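Bralmont Community Help > Grippers and Cameras

Soft foam fingers or the standard black jaws for sorting into bins?

Asked by kestrel_lab, 10th January
Viewed 1,231 times

Hello all. I am comparing two kinds of fingers for a small sorting task, and I would like advice before I order more parts. The parts go into red plastic bins standing side by side, with high walls. With the yellow foam fingers I get a good hold on light things, but they are wide, and in my wrist camera they come into both lower corners of the view. The standard jaws are narrow and reach down between the walls much easier.
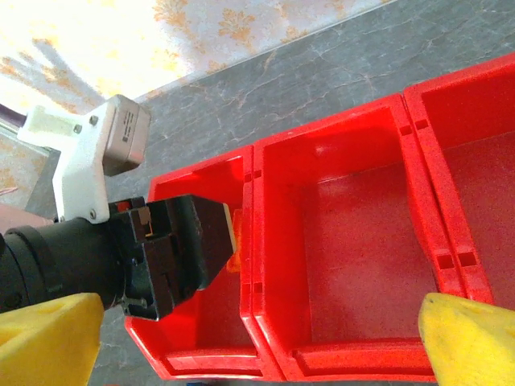
My second problem is the camera bracket. I printed it in white and fixed it with four screws, and the angle was a guess. If I tilt the camera down more, I see the bin floor better but I lose the next bin. Is there a usual angle for this? I use the Prorano controller with default settings.

3 answers

Hiyori Ueda
Accepted answer

I did a similar comparison in August, with two arms on one rail and toy bricks. For bins with straight walls I would stay with the parallel jaws. Foam is kind to the part, but it presses on the wall before it reaches the part, and then the controller believes it has already a grip. I ran 60 picks with each type, and most of my foam failures were near a wall.

About the angle, please do not look for one number. Put the gripper at the lowest point it must reach and tilt until you see both finger tips and a little of the floor. For everything else, use a second camera which is fixed and sees the whole table.
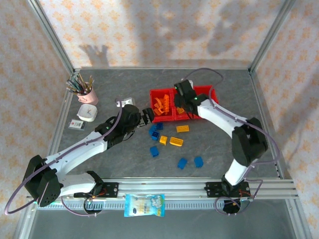 2 min read

With the fixed view you can see which brick is orange, blue or yellow before any arm moves, so the wrist camera has only the last few centimeters to do. Also keep the cable loops long enough for the full turn of the wrist.

Räsänen_fan

just buy the Hellell fingers, they are thinner

mottled_owl

I agree with the first answer for the most part. If you must keep foam, cut it narrower at the tip and lower the closing force. I did not test this with heavy parts.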